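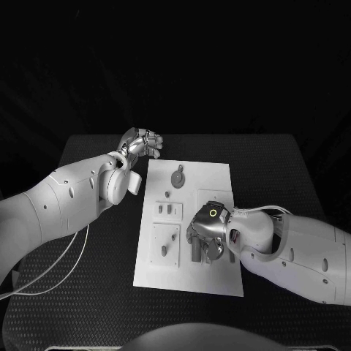 # Chapter 6: The Work Board

In the first five chapters we looked at fasteners one by one: pins, pegs, screws, small clips. Now we put them together on one surface. The surface is called a work board, or a task board in some older books, and you will use it in every practical lesson until the end of the course.

A work board is a flat plate with small parts and fixtures on it. The person who practices must take a part, turn it the right way, bring it to its place and fit it there. It sounds like a game for children, and many students smile when they first sit down with it. After one lesson they smile less. A small part that must go into a close-fitting place shows every weakness of the hand and of the plan.

**After this chapter you should be able to**

- set up a work board on a table so that it does not move
- explain the difference between *placing* a part and *seating* a part
- choose an order of work and write it down before you begin
- keep a simple practice record

**Words to learn:** fixture, seat (verb), clearance, chamfer, datum edge, reset

## 6.1 Why we practice on a board

In a real workshop the parts are inside of something. The light is bad, there is a cover in the way, and the customer waits. If a beginner makes a mistake there, it is difficult to say what was the reason. Was the part wrong? Was the hand at a bad angle? Was it simply too dark?

On the board we take away most of these questions. All the parts lie open and can be reached from above. If the peg does not go in, we can look at the peg and at the hole and talk about it calmly.

The idea of this chapter comes from the training shop at Preselau, where Gertraud Fuchs taught assembly to first-year students. She did not let anybody use a power tool before they could do the full board with bare fingers, two times, without dropping a part. Her students complained about this rule. Later, when they became teachers themselves, many of them kept it.

## 6.2 The table and the mat

Before the board comes the table. A good assembly table is steady and has nothing on it which you do not need for the lesson. Push on one corner with your palm. If the table rocks, put something under the short leg now and not in the middle of the work.

On the table we like a mat. The mat has three uses. It stops the board from sliding, it stops a dropped part from jumping far away, and it gives a background against which small parts are easy to see. For a white board, a dark mat is the best choice. A mat with a small printed pattern is also fine, as long as the pattern is not so strong that you lose a screw in it.

Put the board in the middle, where both hands can reach all corners of it without stretching. It does not need to be perfectly straight to the table. Some people work better when the board is turned a little, and you should try this for yourself. What is important is that you set it the same way each time, so that your hands learn the distances. We call the long edge nearest to you the **datum edge**, and every instruction in this book is given from there.

> **Try it.** Set up your table, mat and board. Close your eyes and touch the upper left corner of the board, then the lower right one. Open your eyes and see how far away you were. Do this again at the end of the lesson.

## 6.3 Two hands, two jobs
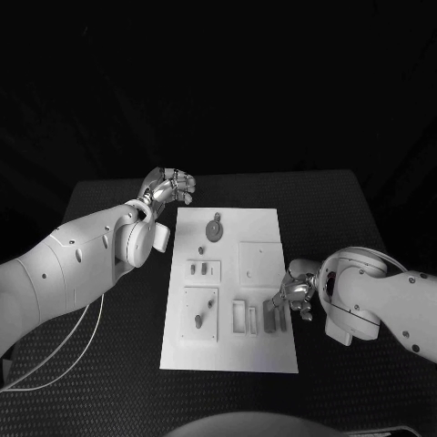
Beginners want to use both hands at once on the same part. Usually this makes the work slower. The fingers push against each other and the part turns when you do not want it to turn.

It is better to give each hand its own job. One hand works on the board. The other hand waits close by, half open, ready to steady the board or to take the next part. It should not rest on the board and it should not lie in your lap. From a waiting position just above the corner it can come in quickly, and it does not block your view.

Kalevi Kokkonen, who wrote the exercises for the Noltport evening course, calls them the *working hand* and the *standby hand*. We use his words in this book. Please notice that the working hand is not always the right one. In Exercise 6.4 you will change the jobs halfway, and you will probably find that your standby hand has become lazy.

The fingers of the working hand should come down from above with the wrist in a comfortable position. If you have to lift the elbow high to see what you are doing, the board is too near to you.

## 6.4 Placing and seating

To **place** a part means to bring it to the right location. To **seat** a part means to bring it fully to its end position, with no gap left under it. Most of the faults in student work come from parts which were placed very well but never seated.

A part can look seated when it is not. The gap under a short peg may be thinner than a sheet of paper. Use these checks in this order:

1. **Look** from the side, with your eye at the height of the board.
2. **Press** once with one finger. A seated part does not move down any more.
3. **Turn** it lightly, if it is a part that can turn. It should move evenly or not at all.

If the part sticks on the way, do not push harder. Take it out, look at the edge, and start again. Many pegs have a small sloped edge at one end, called a **chamfer**. The chamfer goes in first. It sounds too simple to write down, but at Preselau it was the most common mistake of the December group.

The space between the part and the wall of its hole is the **clearance**. With a large clearance you can come in at a slightly wrong angle and the part will still find its way. With a small clearance it will jam. Section 6.6 explains how to measure it.

## 6.5 The order of work

Before you touch the first part, write down your order. A board with 8 parts can be done in very many orders, and some are clearly worse than others. As a general advice, begin with the parts farthest from you and come back toward the datum edge. Then your forearm does not pass over work which is already finished.

Tall parts are an exception. Leave them for late, even when they stand at the far side, because a sleeve catches on them easily.

When the board is finished and checked, you take everything out again and bring each part back to its start position. This is the **reset**. Do the reset with the same care as the work itself. A board that was reset badly makes trouble for the student who comes after you.

Write one line in your record for each run: the date, the order you chose, which parts had to be seated again, and which hand was the working hand. Do not write the time for now. We begin with timing in Chapter 8.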